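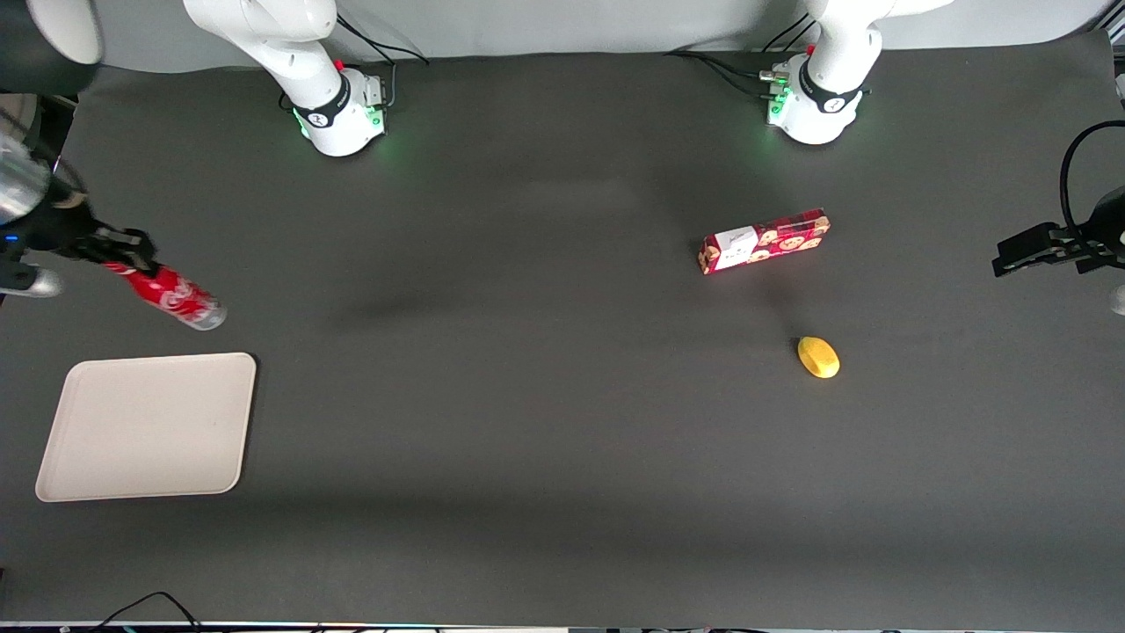 Cookie box and a bottle of Coke on the Gerkham, dark gray top

Gerkham table by Cluden, large size, dark gray
My rating: 4 out of 5

I have been meaning to write this one up since the spring and kept putting it off, partly out of laziness and partly out of a feeling that you shouldn't review a table until you have spilled something on it. Well, I have now spilled a good many things on it (soda, soup, half a jar of beet juice, a full watering can), so I think I've earned my turn.

The first thing I should say is that I didn't set out to buy a table this dark. I have always been a pale wood person. My last one was a honey-colored thing from Mutberg that I loved dearly and that wobbled for the whole of its life, and when I went looking for a replacement I had every intention of buying another just like it with better legs. Then I got to reading reviews, as one does late at night with a cup of tea going cold, and the Gerkham kept coming up. There were 2,293 of them on the store page when I ordered, and I won't pretend I read them all, but I read far more than a sensible person would. People either adored the dark gray or were furious about crumbs. I figured I could live with crumbs.

So, the color. In the sample chip they mail you it looks very nearly black, and I almost lost my nerve over it. On the full-size top it is a good deal friendlier than that, a proper dark gray, and against a light gray wall I think it looks wonderful. Anything with some color to it stands out beautifully. A red box of cookies or a Coke label fairly jumps off the surface, and I've found myself enjoying the look of perfectly ordinary groceries, which I can't say the old Mutberg ever did for me! If your room is on the dim side I would think hard about it, though. A big dark top does drink up the light, and by four in the afternoon in November I have the lamps on.

Delivery was in two boxes, and please believe the listing when it says to have a second person there for the top. I got the smaller box inside by myself and felt very pleased, and then I met the larger one. The legs bolt on with the wrench they give you, and there are 10 bolts to a side, all the same length, thank goodness. The sheet claims 25 minutes. I took most of an evening, but I stopped for supper in the middle and also put one of the crossbars on backward, so I'm not holding that against Cluden. The drawings are clear enough if you look at them properly, with the one exception of step six, where the crossbar is shown from underneath and everything before it has been shown from above. Flip the sheet over at that point and it makes sense.

Once it's together it is wonderfully steady. I lean on tables. I push up from them, I knead on them, I clamp things to the edge that probably shouldn't be clamped there, and the Gerkham hasn't shifted or creaked. The feet screw in and out for uneven floors and you will want to do this with the table already in its spot, so measure first and don't be like me, dragging it six inches to the left afterward and having to level it all over again.

Now for cleaning, which is what most of the unhappy reviews are about. Crumbs do show. Cookie crumbs show worst of all, being exactly the wrong color, and flour is a close second. Dust shows too if the sun is low. None of it sticks, mind you, and a damp cloth takes care of the lot in one pass, but you do have to go over it again with a dry one or you'll get streaks. I keep both cloths in the drawer nearest the table and it has become a habit, something I do while the kettle's on. Soda was the one I worried about. I left a sticky ring overnight (a bottle had been weeping down its side and I hadn't noticed), and in the morning it lifted with warm water and a little dish soap. The beet juice left no mark at all, and I had really braced myself for that one.

What does leave a mark is fingers. If you've had butter or hand cream anywhere near you, the table will tell on you. I tried the Rao surface spray that a lot of people recommend, and it works nicely but smells strongly of pine, and I went back to dish soap after a week or so. If you like pine you may be very happy with it.

I also have to mention the edge. It's squared off, with only the tiniest bit of softening at the corners, and if you sit for a long stretch with your forearms on it you'll feel it by the end. For meals it's fine. For an afternoon of paperwork or a jigsaw puzzle I put a folded towel along my side, and that isn't very elegant. Cluden makes a rounded version in the smaller size but for some reason not in the large, and I wish they would, as I'd have paid a bit extra for it without a second thought.

The other small complaint is noise. Set a mug down with any enthusiasm and it makes quite a clack. My old table was softer that way. I've gotten used to it, and I did buy a set of cork coasters that I use perhaps half the time.

Would I buy it again? I would, and in the same color, crumbs and all. It's big enough that I can have a project going at one end and still put out snacks at the other, and I hadn't understood how much I was missing that until I had it. I've stopped clearing everything away before supper, and I suppose some people would call that a bad habit, but it has made the evenings a lot more pleasant.

One last thing for anyone on the fence about size: go and put masking tape on your floor before you order. The large is larger than it sounds, and the chairs need more room behind them than you'd guess. Mine fits with just enough space to get past to the window, so long as the chair on that side is pushed all the way in.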